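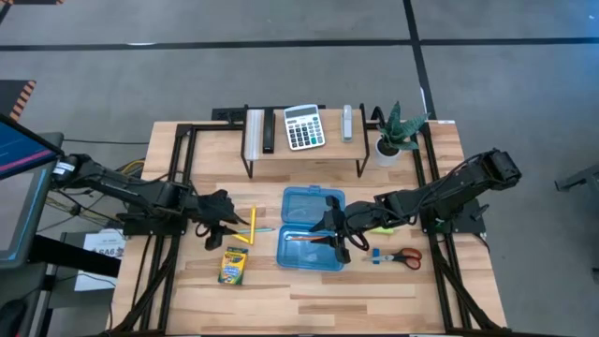

Sineck Sastine 73
Stage-Keyboard mit E-Piano-, Orgel- und Flächenklängen

Das Sastine ist ein Bühneninstrument für Keyboarder, die in der Band spielen und mit wenigen, gut erreichbaren Reglern auskommen wollen. Es hat 73 gewichtete Tasten von E bis E, drei Klangsektionen und einen eigenen Ausgang für jede davon. Ein Display gibt es nicht. Alle Einstellungen liegen auf Drehreglern und beleuchteten Tastern, auch die Umschaltung der Speicherplätze.

Klangerzeugung

Die E-Piano-Sektion arbeitet mit Physical Modeling. Glockenanteil, Dämpferverhalten und Tonabnehmerposition lassen sich getrennt regeln. Bei hartem Anschlag verzerrt der Klang hörbar, bei weichem bleibt er rund. Wer das nicht möchte, stellt den Regler Drive ganz nach links.

Die Orgelsektion hat neun Zugriegel, Percussion und eine Rotorsimulation mit einstellbarer Hochlaufzeit. Die Flächensektion ist ein einfacher Synthesizer mit sechs Stimmen, zwei Oszillatoren pro Stimme und einem Tiefpassfilter. Für Leads ist sie nur bedingt geeignet, da ein Portamento fehlt.

Alle drei Sektionen können gleichzeitig gespielt und über die Tastatur gesplittet werden. Der Splitpunkt wird gesetzt, indem man den Taster Split hält und die gewünschte Taste drückt.

Speicher

100 Plätze, ab Werk zur Hälfte belegt. Die Werksklänge stammen von Llinos Mathias, die das Sastine seit dem Prototyp auf Tour spielt. Sie können überschrieben und über das Werkzeug Zevurell (macOS und Windows, kostenlos) wiederhergestellt werden. Mit Zevurell werden auch Setlisten angelegt und Klänge umbenannt.

Effekte

Pro Sektion ein Modulationseffekt (Chorus, Phaser, Tremolo) und ein Anteil am gemeinsamen Hall. Das Delay liegt auf der Summe und lässt sich über den Taster Tap oder über MIDI-Clock synchronisieren.

Technische Daten

Tastatur: 73 Tasten, Hammermechanik, Anschlagkurve in vier Stufen
Ausgänge: Stereo symmetrisch (Klinke), drei Einzelausgänge, Kopfhörer
Pedale: Sustain (Halbpedal möglich), Expression, Fußschalter für Rotor
MIDI: Ein- und Ausgang DIN, USB-B
Netzteil: intern, Kaltgerätebuchse
Höhe: 135 mm
Gehäuse: Stahlblech, Seitenteile Esche geölt

Lieferumfang

Instrument, Netzkabel, Sustainpedal, Kurzanleitung auf Deutsch und Englisch. Notenpult und Tasche sind nicht enthalten. Die Tasche Phillips passt auch mit montiertem Notenpult und ist einzeln erhältlich.

Hinweise

Geräte mit Betriebssystem vor Version 1.4 schalten beim Programmwechsel die Rotorgeschwindigkeit auf langsam zurück. Der Fehler ist behoben, das Update liegt im Downloadbereich und dauert wenige Minuten. Das Netzkabel darf dabei nicht gezogen werden.

Die Anschlagkurve ist ab Werk auf Stufe 2 eingestellt. Tomos Mostyn aus unserer Werkstatt empfiehlt Stufe 3 für alle, die von einer ungewichteten Orgeltastatur kommen.

Ersatztasten und Kontaktmatten führen wir dauerhaft. Reparaturen nehmen wir nach Anmeldung per E-Mail an, bitte mit Seriennummer (Unterseite, neben der Netzbuchse).

Lieferzeit

Die aktuelle Serie ist lieferbar, ausgenommen die Ausführung mit schwarz gebeizten Seitenteilen. Diese kommt im Juli wieder herein und kann vorbestellt werden.

Stand: 11. Jan. 2025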